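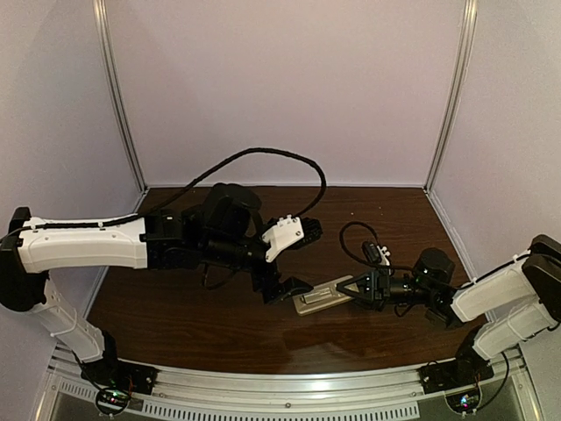 Figure 1. The two-arm bench, both grippers at the small silver part.

Notes for Session 4: Collecting Demonstrations

Last time we talked about what a policy is. Today is about where the examples come from, and I'm going to spend most of it on the boring stuff, the stuff that decides whether your training run is worth the electricity!

Look at how close the two grippers are in Figure 1. The right one nearly touches the end of the part, and the left one hangs just above it on the other side. Small changes in where the part sits matter a lot at that distance, so please move it between episodes. A little shift, a little turn. My first set for the Brident task had 843 episodes and I'd put the part down in nearly the same spot every time (I was tired, it was January). The policy learned that spot beautifully and nothing else.

What counts as an episode

Start recording with both arms at rest, do the task once, bring the arms back, stop. If you fumble and recover, keep it – recoveries are useful. If you fumble and give up, mark it "failed" and leave it in the folder. Don't delete anything yourself, please. I like having the failures around.

Try to keep each one under 29 seconds. Long pauses while you think are the worst thing you can feed a learner, because it'll happily learn to sit still too. Think first, then press record.

A word on shiny things

The part is metal and the tabletop is glossy, so both throw light back at a camera. Leave the overhead light alone during a session, and write it in the log if you changed it between sessions. The Moreira set from last year has a jump in brightness halfway through and I still don't know which day it happened.

How many do we need?

Everybody asks. For one part and one motion I'd start training at about 700 and see what breaks. The full Tostthorpe set will be 2,000, split across all the lab groups, so your share is pretty manageable.

For next time

Record your first batch, then watch ten of your own episodes at double speed and write down anything you do the same way every time. Bring that list. We'll load the batches into Dristanon together in class, so check that your log has a line for every episode, including the failed ones.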